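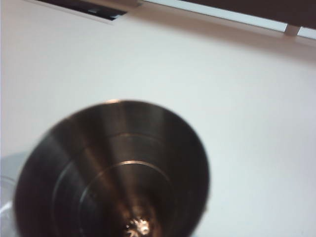 *Stainless steel, seen from above.*

I joined a swim team in March, which tells you everything about my state of mind in March. I am forty-something, I own one bathing suit with any structural integrity left, and the last time I did a flip turn I had braces.

Blame Elba Quezada. Elba and I shared a desk for years at Honby, back when we both believed lunch was a thing you ate over a keyboard, and she has been swimming with the masters group at the Skarnthorpe pool ever since she quit. She has shoulders now. Real ones! She texted me a picture of the practice schedule with no message attached, and I was cold and bored and had eaten cereal for dinner again, so I wrote back "fine."

Practice starts at an hour I used to associate with airports. You walk in from the dark parking lot with your coat on over your suit (do this, it saves a whole humiliating step) and there are already people in the water, chatting, like it's brunch. Nerea Peñalver coaches. She wears a parka on deck and has a voice that can reach you underwater, I swear. My first morning she looked at my stroke for maybe one length, crouched down at the wall and asked, very kindly, whether I was planning to breathe at any point.

I was put in lane one. Lane one is the best lane, and I'll fight anyone from lane four who wants to argue. It's me, Monique Marchal, who does every set on her back no matter what's written on the board, and a retired dentist who hums. We are supposed to swim 2,000 yards. That first day I did 17 lengths and then hung on the gutter, looking at the ceiling tiles and reconsidering my friendships.

But I went back. I still can't explain it very well. Part of it is being told what to do, after a whole day of deciding things for everybody in my house. Part of it is the shower afterward, which is scalding and goes on forever. And a big part is breakfast at Renaud, across the street, where wet-haired people take over the long table and eat like farmhands. I had two egg sandwiches the first time and didn't feel bad about it for one second.

My sleep got better before my swimming did. My mood, too. I noticed it when I caught myself singing at a red light with a towel around my neck, next to a man in a truck who was clearly not having that kind of morning.

I've missed practices, of course. I skipped most of a week when the kids had colds, and once I drove all the way there, sat in the car with the heat on, and drove home. Nerea didn't say a word about it. She just handed me a kickboard the next time and pointed at lane one.

Last week I finished the whole set, all of it, with nearly no cheating. Monique backstroked over and slapped the water, and the dentist hummed something that might have been "Rocky." Elba wants me to sign up for a meet now. I told her I'd need a new suit first.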